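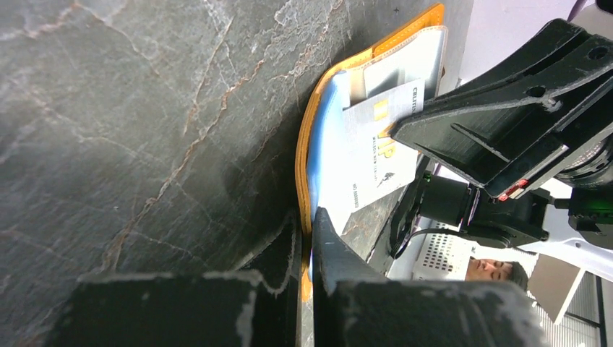 The orange card holder, with one of the cards partway out.

I have carried the same orange card holder for years and I had not gone through it properly since I moved to Sundmont in May. Over the holidays it stopped closing flat. I put up with that for a couple of weeks and then sat down and emptied it.

It's a simple thing. Stitching along the edge, rounded corners, a clear pocket that I use for whatever I need to show people. I bought it at the Mestora shop near my old job, mostly for the color. My previous one was black and I lost it twice in the bottom of a black bag. The orange one I have never lost, only misplaced at home.

My method for this kind of job is to take everything out before deciding on anything. If I leave the cards in and flip through them, I keep them all. Once they're out I have to pick each one up and put it back on purpose.

The bank card, the license and the insurance card went to one side without any thought. The transit card stays too, although I checked the balance at the station later and found I had been carrying around $6 — not enough for a round trip. I topped it up.

Then there were the store cards. Two were for places that have closed. One was for Vondia, the garden center, which moved to phone numbers a while back and doesn't scan cards anymore. I had 339 points on the hardware store card and they were due to expire, so I used those up on a box of screws and some picture hooks. The coffee punch card was one stamp short. I kept it. 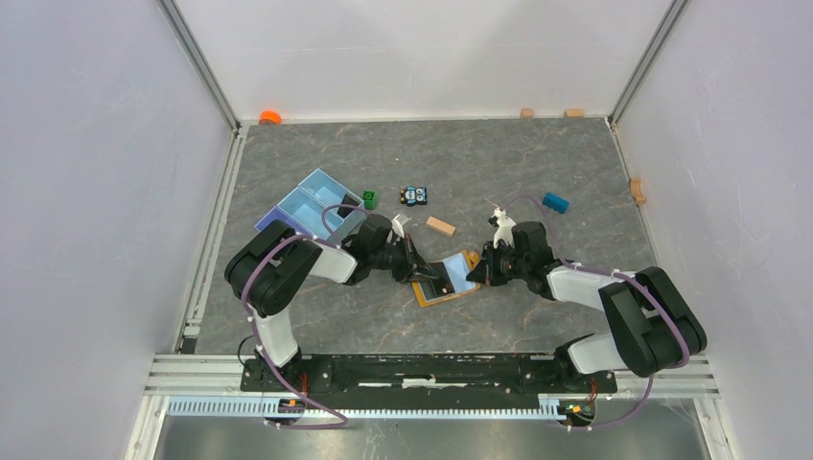

Posted by Telmo Robles
Jan 15, 2023

The cards with "VIP" on them are the ones I always have trouble with. They look like they ought to be worth something. Big gold letters, small print, and half the time I can't remember what I got for having one. I do like how they look, and I've held on to cards like that long after the place or the event was over. What I've settled on is a small tin in the desk drawer. If a card has a memory attached to it, it goes in the tin. If I can't say where it came from, it goes in the shredder. I wrote on the lid what's inside so I don't open it looking for batteries.

Receipts were the other half of the problem. I fold them in quarters and push them behind the cards, and they're thicker than you'd think. Most had faded to the point where I couldn't read the total. The only one I needed was from Prokopenko, the shoe repair place, for $93. That was for new soles on my brown boots, and the work is guaranteed as long as you have the paper. I took a picture of it with my phone and filed the original with the other household stuff.

With the holder empty I wiped it out with a barely damp cloth and let it sit open overnight. There was grit down in the seams. An old soft toothbrush got most of it. I don't use leather cleaner on anything with a clear plastic pocket, having clouded one that way before. A dry cloth is fine for the plastic.

Putting it back together, I tried a different order. The cards I use every day go in first, so I can get at them with one hand. The ones I might need twice a year go behind. One folded bill goes in the back. I used to keep $100 in there for emergencies, but I kept spending it on things that weren't emergencies, so now it's a twenty.

It closes flat again. The corner that had started to curl is still curled, and I've put the holder under a couple of cookbooks to see if that helps. My wife used the same method on hers the next evening and found a library card from two addresses ago, plus a gift card for the bakery with money still on it. We're going to go and spend that.

Next is the drawer by the front door, with the keys. I don't know what half of them open.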